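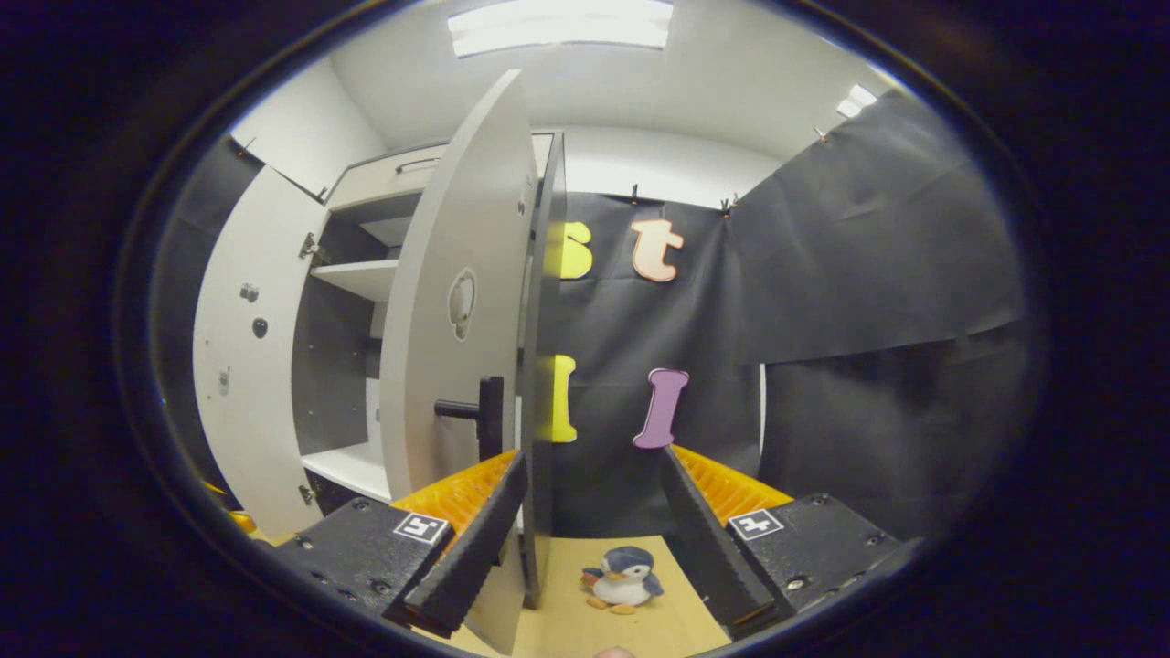
サイト内検索 キーワードを入力 検索

学生寮における共用収納の使われ方
課題研究報告 2018年4月29日

1. 目的
ラドック寮(Ruddock)では、共用の棚に私物が残り続けるという苦情が多い。本研究では、収納の形と片付けの頻度の関係を調べた。

2. 方法
寮生29人に質問紙を配り、7日間、物を出し入れした時刻と場所を記録してもらった。得られた記録は1408件である。集計には表計算ソフトを使い、記入漏れのある行は除いた。

3. 結果
出し入れの約600件は夕食後に集中した。扉のない棚では、使った物が別の段に戻される例が目立った。扉付きの収納では置き場所の間違いは少なかったが、奥の物が使われないまま残りやすかった。引き出しには文具や鍵などの小物が多く、中身を覚えていないという回答もあった。 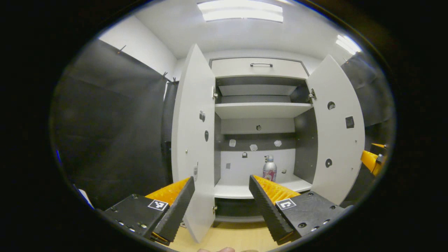
図1 両開き扉の収納庫。上部に引き出し、内部に棚板がある。

4. 考察
棚の段ごとに用途を書いた札を貼れば、戻し間違いは減ると考えられる。ただし、記録は本人の申告によるため、書き忘れの影響は除けていない。5月にレストリー寮(Lestley)でも同じ質問紙を使い、結果を比べる予定である。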